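Kumness story fair, May — quick notes

Back from Kumness, feet sore, writing this before I forget it all. Got there late, bus took the long way. Doors open already, Gisler tent full, stood at the back behind a man with a very tall hat. First up was the tale of the Plarnska, a small damp creature that lives under a doorstep and complains about its cousins. Good opening. Went on a bit in the middle.

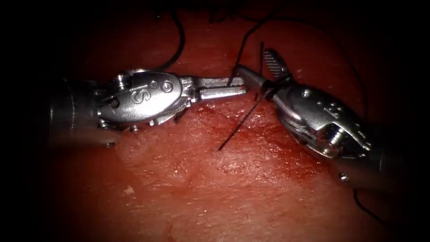
Best thing of the day was the two-voice telling. Josué Magalhães on one side, his aunt on the other, one story between them, she starts a sentence and he finishes it. Never quite let go of it either of them, like the black thread with a set of metal jaws at each end, one coming in from the left and the other up from the lower right. The story was about a toad who inherits a shed. Three quarrels, a wedding, no moral. I laughed untill I had to sit on my coat.

Lunch was soup. Then the book tables. Bought a fat second-hand Faritz, all 446 pages, mostly talking hedgehogs and their debts — two pounds, spine gone. 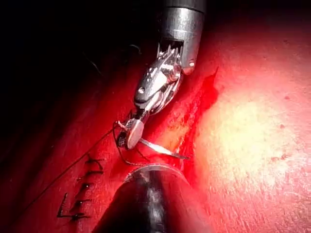 Afternoon: the old tales room

Smaller crowd. A reading of a ghost story set in 1674, in which a goose gives evidence to a magistrate. Read too fast but the goose voice was excellent. After that an open floor, six of us put our names down, I did my one about the moth and the landlord. Forgot the ending, made up another, prefered it. Someone's gran asked me for a copy so that's that.

Tea ran out by four. Queue for the loo all day, same as last year.

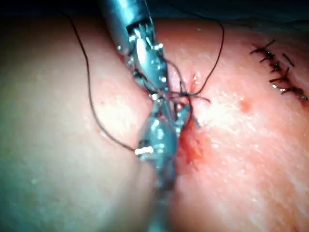 Do you have to tell a story to go in?
Most people only come to listen. If you do want a turn, put your name on the sheet by the Gisler tent before lunch, it fills up.

Missed the puppet one. Bus home at ten past six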